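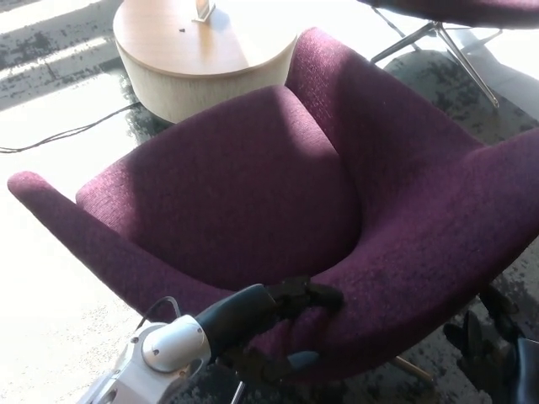

Pluvbridge Lounge Furniture Notes, README

Contents
Text records on seating and side tables in the Pluvbridge lounge, used for cleaning and reupholstery planning. Room 2 only.

Files
seating.csv: one row per seat
tables.csv: one row per table
fabric_codes.txt: color and weave terms

Fields
item_id, type, shell, fabric, color, cushion, last_cleaned, remarks

Conventions
Tub-shaped armchairs are entered as type "tub". Record fabric color from a shaded area; direct sun makes the purple weave read as mauve. Left and right are given as seen by a person sitting in the chair. Cords on the floor go under remarks.

Known gaps
last_cleaned is blank for 17 rows. Side table heights have not been entered.

Maintainer
Irja Lappalainen. Send corrections with the item_id.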